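Hand-held gripper: hard finger pads or soft ones for a thin rim?

vakulenko_v
Hello all. I am comparing finger pads on our hand-held gripper. The task is simple for a person: take a shallow white dish by its thin metallic rim. With the pads from Testerard I had 6 slips in 28 tries. With the pads from Goritz I had four slips in the same number.
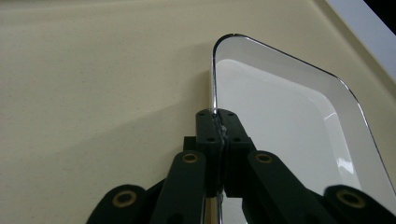
My question is about the closing force. If I squeeze harder, the dish starts to turn around the pinch point — the rim is narrow and the pads have nothing else to hold. Did anybody solve this without changing the linkage?

shakuntala_s
I would not blame the force. Two slips of difference in 28 tries is almost noise. Do 28 more before you choose the pads.

Singhal
I don't agree with Shakuntala. On a shiny rim the pad material decides everything. We glued thin silicone on ours in April and stopped thinking about force.

vakulenko_v
Thank you both. Silicone I tried, but it peels at the corner after eight or so grasps. Maybe my glue is wrong.
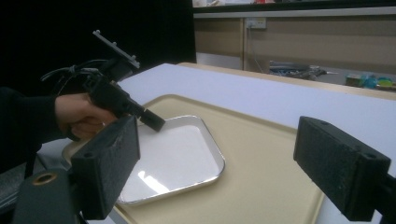

I also want to check the opening width. When the fingers start wide apart, I come to the rim at a worse angle, and I suspect this costs me more than the material does.

shakuntala_s
Then fix the angle first and change one thing at a time. Otherwise your numbers mean nothing.

Singhal
Which glue do you use?

vakulenko_v
The one from Vanilach, for rubber. I will repeat both sets with a fixed angle and write the results in this thread.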